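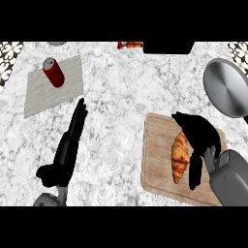
How to get old stains out of a marble worktop

I put off doing ours for two years. There was a dull yellow patch by the kettle and a darker one where somebody (me) left an oily dish overnight, and I just kept shoving the bread bin over them. Then in October I finally had a go with a poultice, and I could have kicked myself for waiting.

A poultice is only a thick paste. You spread it on, let it dry, and it draws the stain up out of the stone. Mine came from stuff I already had in the cupboard, apart from the powder.

What you need

200 g bicarbonate of soda
Water, or hydrogen peroxide from the chemist for tea, coffee and wine
Cling film and masking tape
A plastic scraper
A couple of soft cloths

Please don't use vinegar or lemon juice! I know every cleaning tip going says vinegar, but acid eats into marble and leaves flat, chalky marks, and then you've got a polishing job on your hands as well. Same goes for most limescale sprays, so read the back of the bottle.

Start by washing the patch with warm water and a drop of washing-up liquid, then dry it properly. Try a bit of paste somewhere hidden first. I did mine behind the toaster. Peroxide can lighten darker stone, so if yours is grey or black stick with plain water, or at least be very sure about your test spot.

Mix the powder with your liquid a splash at a time until it's like peanut butter. Spread it on nice and thick, going a little past the edge of the stain. Cover with cling film, tape down the sides and poke a few small holes in the top so it can dry out slowly.

Now leave it alone for a day – longer if it still feels damp. I did mine at 12 noon and it was still a bit soft at lunchtime the next day, so I took the film off and let it finish in the air. Scrape it up gently, rinse, dry, and have a look once the stone has dried too, as wet marble always looks darker.

The tea patch went first time. The oily one needed three rounds and there's still a faint shadow if you know where to look, but I can live with that.

Once you're happy, seal it. I used a 300 ml bottle of Kirnis stone sealer, wiped on with a cloth and buffed off before it dried, and there's loads left for next year. Keep the windows open while you do it – it pongs a bit.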